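Teaching by Hand – Letters Gallery

Welcome to our small gallery. At Nenora we teach the arms by remote control: the operator moves a pair of handles and the robot arms follow. Each task is repeated many times, and so far we have saved 261 runs of the spelling task. Walid Matar does most of the driving on Friday, when the lab is quiet. He says the letter "r" is the hardest one to turn the right way. If you would like to try the handles, please write to us first.

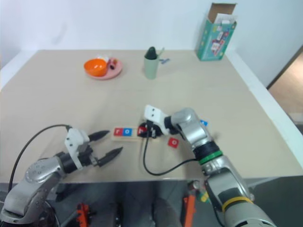

The letters task, both arms on the table.
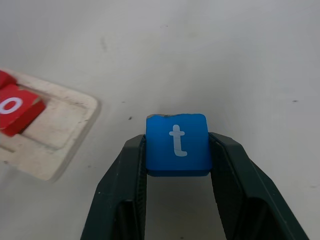 Letter blocks and tray – view over the table, then close up with the blue "t" in the gripper.

Contact Nenora | © Nenora | Back to top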